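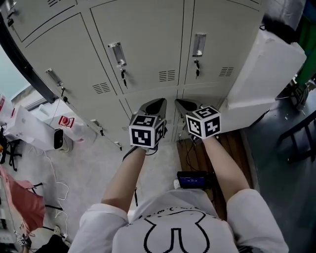
A locker cabinet is a piece of storage furniture divided into a number of separate compartments, each closed by its own door and usually fitted with its own lock. Locker cabinets are common in offices, schools, factories, gyms and swimming pools, where many people need a place to leave coats, bags and papers during the day. They differ from ordinary cupboards in that each user has a private space, and from safes in that they give only light protection against theft.

Construction

Most locker cabinets are made of sheet steel, folded at the edges for stiffness and joined by spot welding or rivets. The steel is normally finished with a baked powder coating. Light gray is a common color for office models, while schools and sports clubs more often order blue, red or green. Wood, laminate and molded plastic are also used, the last mainly in wet areas.

The doors are arranged in columns, called bays, and in rows, called tiers. A single-tier locker has one tall door per bay and leaves room for a hanging coat. Cabinets with more tiers have smaller compartments and suit bags, shoes or files. The Vondham pattern, an office cabinet with doors in a close grid, is 84 cm high and can serve as a low divider between desks.

Doors and ventilation

Doors swing on pin hinges or on a continuous hinge along one side. Handles may stand out from the door or be recessed into it. Recessed handles are preferred in narrow corridors – clothing and bag straps are less likely to catch on them.

Many steel doors have horizontal slots punched through the sheet. These let air pass through the compartment and help damp clothing dry. Slots are often left out of cabinets meant for papers, where dust is the greater concern.

Locks and keys

The cam lock is the usual type on office lockers. Turning the key moves a flat metal arm behind the edge of the frame. Locks of this kind are generally supplied with 2 keys, and the number stamped on the lock face is used to order replacements. The Mirnitz series has 200 different key codes, so repeats can occur in a large installation. Combination locks, coin locks and electronic locks are used where lockers change hands daily.

Placement and care

Cabinets need a level floor, or the doors may bind or swing open. Tall units are fixed to the wall. Asamoah, a maker of school furniture, specifies a load limit of 30 kg per shelf. Painted steel is cleaned with a damp cloth and mild soap, and stiff locks are treated with dry graphite.

Related articles
Filing cabinet
Cam lock
Powder coating
Skomley bench
Changing room

84 shares
2 comments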